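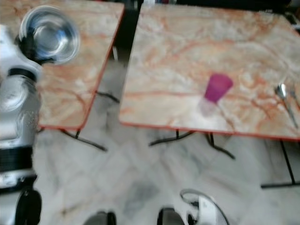

Flevis with a steel bowl at the left-hand table. The cup and spoon are still on the other one.

Home | Menus | Hours | Staff Pages | Contact

Filed under: Canteen News, Staff Questions

March 7, 2019
By Lurdes Bettencourt, Brarngate canteen

Flevis and Your Job: Questions We Keep Getting

These came in through the box by the time clock, plus a few shouted across the dish room. I've cleaned up the spelling and some of the language.

What does Flevis do?

It clears tables. Bowls, cups, spoons and forks go from the dining room tables to the bus carts, and the carts go to the dish room with one of us pushing. It doesn't cook, serve, mop, or listen to complaints about the soup. We asked about that last one.

Is anybody losing their job?

No. The Tovthorpe office put it in writing, and the letter is pinned up next to the shift rota. Four people cleared tables at lunch before Flevis came, and the same four are still on lunch. Two have moved to the serving line, one is in the dish room, and one stays out on the floor with the robot. The letter covers us through June of next year. After that you know as much as I do, and I've asked for a meeting.

Is it faster than us?

Oh, no. On a normal day we serve 400 lunches. On its best day so far Flevis cleared 147 place settings, and it had the room mostly to itself by then. Dineo Mokoena can do a table while telling you about her sister's wedding. Flevis does one bowl, thinks it over, and does the next bowl.

Then why do we have it?

Wrists and backs, mainly. Clearing was the job with the most sick days, and we could never keep it staffed after two o'clock. The late tables are where Flevis earns its electricity. Whether it also earns what the company paid is a question for Tovthorpe, and they haven't put anything in the box.

Who is in charge of it during a shift?

The floor person. That's Dineo on lunch, and whoever is listed under "Floor" on the rota for the other shifts. You start it, you stop it, and you decide which end of the room it works. If it stops by itself and the light stays amber, call Mnguni on the number taped inside the cart cupboard. Please don't push it anywhere. It is heavier than it looks and it belongs to people with lawyers.

Does the floor person get paid more?

Yes, as of this pay period, at the same rate as a line lead. It took three emails.

Does it break things?

It has dropped spoons. So have I. It grips steel bowls well enough and is fussier with the plastic cups when they're stacked, so please unstack them if you're walking by. Anything with liquid in it should be emptied by a human being. We learned this with minestrone.

Is it recording me?

It has cameras to find the dishes. Mnguni says the pictures are used for running and fixing the robot, and management has agreed in writing that they won't be used for timekeeping or discipline. Ask me if you want a copy of that page. Several people have, and I don't blame them.

Can I refuse to work with it?

You can ask to be left off the floor position and nobody will hold it against you. You can't ask for it to be switched off while you eat.

Do I have to say "excuse me" to it?

No, though half of you do. It won't answer. Leave it room to turn and go around the back.

Will there be more of them?

There's no order in for a second one that I've been told about. If that changes I'll post it on this page before it goes up on the wall.

Where do I send questions?

Same box, or catch me after the lunch rush. Notes addressed to Flevis also end up with me.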